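Where Do the Blocks Go? Pouring Blocks into a Slanted Bin

Final project report, Intro to Everyday Mechanics, Fluvmont College
Turned in Dec 23, 2021

How I got into this

I wanted to do my project on bridges. Everybody wants to do bridges, and by the time I got to the sign-up sheet they were gone, so I spent an afternoon wandering around the Marsden lab looking for something else I could do cheaply. What I found was a pair of gray metal bins with walls that lean outward, and a pile of long blocks, some reddish-brown and some dark green. I dumped a handful into a bin, mostly to hear the noise (it's a great noise), and most of them ended up lying flat along the walls. I did it again and got the same kind of thing. One lay along the left wall like somebody had parked it there!

So that became the project. When you pour long blocks into a bin with slanted walls, where do they end up, and does it matter how many you pour at once?

My instructor, Raphaël Besnard, told me it was a good question as long as I decided what "against the wall" meant before I started and didn't change it halfway through. I changed it once, before I'd recorded anything, so I think that's allowed.

The bins

The two bins are the same shape as far as I can tell: rectangular on the bottom, wider on top. I put them on a pale wooden work surface, one right behind the other. I used the front one for pouring and the back one to hold blocks between pours. I did think about switching them now and then to be fair, but then every result would have had two bins mixed up in it, and I didn't want to explain that in a report.

They are not new. The floor of the front bin is scuffed and blotchy, with scratches and pale speckles, and the slanted panel at the rear has a wide band where the surface is scraped and flaked. There's also shiny tape along the bottom of that panel, and it's wrinkled. I worried a lot about that tape. A wrinkle is a bump, and a bump could stop a block that would otherwise slide all the way down, so I talked myself into peeling it off and then talked myself out of it again when I saw how well stuck it was. It stayed. If you repeat this with smoother bins I'd love to know if the rear wall behaves differently.

The blocks

They're long and skinny compared to a regular toy block, and that turned out to be the most useful thing about them. A cube doesn't really point anywhere, but a long block always does, so you can say whether it's lying along a wall, across the bin, or at some angle in between.

The colors don't mean anything physically. I used them to keep from losing track. When you're writing down positions for hours you start seeing double, and it helps a lot to say "the greens first, then the reds" and work through the heap in that order. The one downside is that dark green against gray metal is hard to see when you're tired. Red-brown is easy. If I were picking again I'd go with yellow and red.

How I poured

I used a cardboard box lid as a chute (it came off a box from Lallau, the stationery store down the hill, and it lasted all the way through with one re-taping). I laid the blocks in the lid side by side, held the lip over the middle of the bin, and tipped until they went. I marked a line on a yardstick so the lip was at the same height every time. I'm sure my tipping speed wandered. I practiced with music on and tried to tip on the beat, which sounds silly but it made the pours look a lot more alike than when I just went for it.

I did four heap sizes: four, six, eight, and ten blocks. Each heap size got 100 pours. That should come to 2800 blocks, and my spreadsheet has 2811. The extra ones are from my first evening on the eights, when I put nine in the lid eleven times before I caught it. I asked if I should throw those pours out and Raphaël said to keep them and say so, so I'm saying so.

After each pour I wrote down three things for each block:

Was any part of it touching a wall?
Was it lying flat, or leaning on something?
Did it point along the bin, across it, or neither?

"Touching" meant I could not slide an index card between the block and the wall. That's the part I changed. At first I was just going by eye, and my roommate and I disagreed on so many of them that we dug out the index card.

What happened

Out of the 2811 blocks, 1490 were touching a wall when everything stopped moving. So a bit over half. I honestly expected more, because in my head every pour looked like the first one I did. It's a good lesson in why you write things down, I guess. The pours where everything hugged the edges were the ones I remembered, and all the boring ones with a clump in the middle just slid right out of my brain.

Heap size did matter. With the small heaps, the blocks had room to skid, and they tended to spread out and find an edge. With eight or ten, the first few to land got in the way of the rest, and you'd get a clump near the middle with blocks resting across each other. Six was the in-between size and the most fun to watch, since you never knew which kind you were going to get.

The slanted walls do something I hadn't thought about. A block that hits the slope doesn't stop there. It slides back down and comes to rest at the bottom, in the crease where the wall meets the floor. Once it's in the crease it tends to line up with it. Blocks that were touching a wall were much more likely to be pointing along that wall than at some odd angle, and the odd-angle ones were mostly out in the open floor. If you've ever seen pencils end up in the corner of a drawer, I think it's the same idea.

Blocks standing on end: none. I had a column for it in the spreadsheet and it's empty all the way down. I was a little sad about that.

Looking at one heap up close

A six-block layout shows both habits together, so it's the one I'd pick to explain this to somebody. The greens are spread apart, with one beside the left wall, one along the rear edge of the floor, and one at the front wall. The reds keep each other company closer to the middle and lower part of the floor. The top red is on a diagonal, and the lowest one is close to level, near the front wall. By my old by-eye method I'd have said that last red was touching. With the index card I'd want to check.

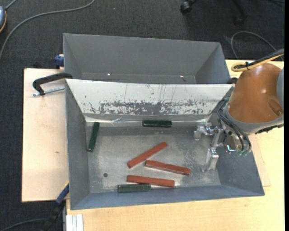 Does a slanted wall make blocks easier to pick up than a straight one?

For me it did, mostly for my fingers. A wall that leans outward leaves a gap above the block, so I could get a fingertip in behind it even when it was snug in the crease. I tried the same thing in a straight-sided shoebox and kept having to drag the block away from the side first.

Things that went wrong

The nine-in-the-lid problem, already confessed.

Bouncing out. A few blocks hopped over the side in the first week. I re-did any pour where that happened and I didn't keep track of how many, and I should have. Lowering the lip of the chute mostly fixed it.

Me. I recorded everything myself except for one long evening when my roommate read positions out loud and I typed. Her "neither" for direction was pickier than mine. I went back over some of her rows and they looked okay to me, but I couldn't exactly re-pour them.

The floor. I said the bin was scuffed, and I don't know what that does to sliding. A rough patch could slow a block down. I thought about lining the bin with paper for one set of pours to compare, and I ran out of semester.

What I'd do next

Short blocks! If the long shape is what makes them line up with the crease, then stubbier blocks should do it less, and cubes should do it least of all. That's an easy one to test and I already have the chute. I'd also like to shake the bin after each pour and see if the clumps break up, which is what I'd do in real life if I were trying to fit more in. There's a spring section of this class starting in March and I've asked if I can leave my spreadsheet and the yardstick (with the line on it) in the Rundon cabinet for anyone who wants to pick it up.

Thanks to Raphaël Besnard for letting me make that much noise in the lab, and to the people studying next door who only came over to complain once. The spreadsheet has a tab for each heap size. The nines are highlighted in orange, on the tab called eights.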